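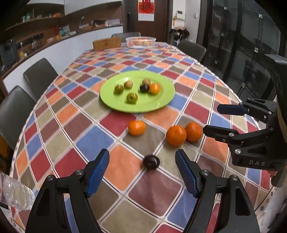
Why does fruit have different skins?

Hi again! Last time we talked about why bread goes hard, and a boy called Milovan Vidmar wrote in to ask me something much trickier. He wanted to know why you can eat the skin of a plum but you'd make a terrible face if you bit into the skin of an orange. Great question, Milovan. 

First of all, what is skin for?

A fruit is mostly a package for seeds. The skin is the wrapping. It keeps the juice in, and it keeps a lot of germs and bugs out. If you peel an apple slice and leave it on the counter, it goes brown and a bit leathery. The same apple with its skin on can sit in the bowl for days and still be nice and crunchy.

Thick coats and thin coats

Oranges and mandarins belong to a family called citrus. Lemons, limes and grapefruit are in it too. Citrus fruits wear a thick coat with two layers. The outside layer is the colorful part, and it's covered in tiny dimples. Run your thumb over one and you'll feel them. Under the surface are little pockets full of oil, and that oil is what you smell when somebody starts peeling an orange on the other side of the room!

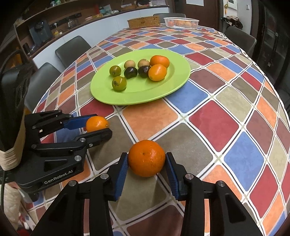 The layer underneath is white and spongy, and it's called the pith. It works a bit like bubble wrap. It won't hurt you, but it can taste bitter, so lots of people pick it off (I'm too lazy and just eat it).

A plum has a thin coat instead. It's smooth and stretchy, and if you buy one that's really ripe you have to carry it home carefully – I once squashed 9 of them in my backpack on the bus from Flindosstead. My library book was never the same.

Something to try

Ask a grown-up for a mandarin, a plum and a magnifying glass. Look at both skins up close. Are there dimples? Is it shiny or dull? Can you find the little mark where the stem used to be? That's where the fruit was joined to the tree, and all its water and sugar came in through that spot.

Now peel the mandarin and bend a bit of the peel in half, shiny side out, near your nose. Keep it away from your eyes, because the oil stings. You might feel a tiny spray.

Draw what you saw and send it to me. Amra Radonjić from Prolstead sent in a drawing of a lemon with 187 dimples on it, and she says she ran out of yellow.

Next time: why do onions make us cry?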